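Stevar Drip Coffee Maker - Owner's Guide
Section 4: Descaling and Routine Cleaning

Read this section before you run the first cleaning cycle. It covers the glass carafe model and the thermal carafe model. Where the two differ, the step says so.
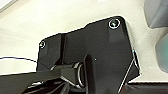
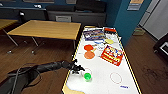
4.1 When to descale

Minerals in tap water build up inside the heater and the water lines. The CLEAN light comes on after 233 brewing cycles. Descale sooner if you notice any of the following:

- Brewing takes longer than it used to
- The machine is louder than normal or spits steam from the brew basket
- The coffee is not as hot as it was
- White flakes show up in the tank or the carafe

If you have a water softener you still need to descale. The light counts cycles and does not measure hardness.

4.2 What you need

- One packet of Tesutton descaling powder, or plain white vinegar
- Fresh cold water
- A soft cloth
- An empty carafe with its lid on

CAUTION: Do not use bleach, dish soap or any cleaner with ammonia in the water tank. Do not mix descaling powder and vinegar.

4.3 Running the descaling cycle

1. Turn the machine off and let it cool for 10 minutes.

2. Remove the paper filter and any used grounds. Put the empty brew basket back and close it until it clicks.

3. Take the charcoal water filter out of the tank and set it aside. Leaving it in during descaling will ruin it.

4. Fill the tank to the MAX line with cold water and stir in the powder until it dissolves. If you are using vinegar, fill the tank halfway with vinegar and top it off with water.

5. Put the carafe on the warming plate. On the thermal model there is no plate - slide the carafe in until it touches the back of the base.

6. Press and hold CLEAN for three seconds. The light will start to blink.

7. Leave the machine alone until the cycle ends. It takes 22 minutes and includes several pauses when nothing seems to be happening. Do not open the basket during a pause.

8. When you hear two beeps, empty the carafe into the sink. The liquid is hot.

9. Rinse the tank, fill it to MAX with fresh water and press BREW. Repeat once more. If you used vinegar and can still smell it, run a third tank.

10. Put the charcoal filter back and press CLEAN once to reset the counter.

NOTE: If the machine loses power partway through, the cycle does not resume. Empty the carafe, refill the tank with plain water and run one full brew before you start again at step 4.

4.4 Everyday cleaning

Wash the brew basket, the scoop and the glass carafe by hand or on the top rack of the dishwasher. The thermal carafe is hand wash only. Do not put it under water, as moisture can get between the walls.

Wipe the warming plate with a damp cloth once it has cooled. For burned-on coffee, lay a wet cloth over the spot for a few minutes and wipe again. Steel wool will scratch the coating.

WARNING: Unplug the machine before wiping the base. Never put the base, cord or plug in water.

4.5 If the CLEAN light stays on

Hold CLEAN until the light goes off, then let go. If it comes back after the next pot, the counter was not reset and step 10 needs to be repeated. A light that blinks quickly with no cycle running means error 718 - the machine is not drawing water. Check that the tank is seated all the way down and that the inlet screen at the bottom of the tank is clear. If the error stays on with a full tank, stop using the machine and see Section 6, Service.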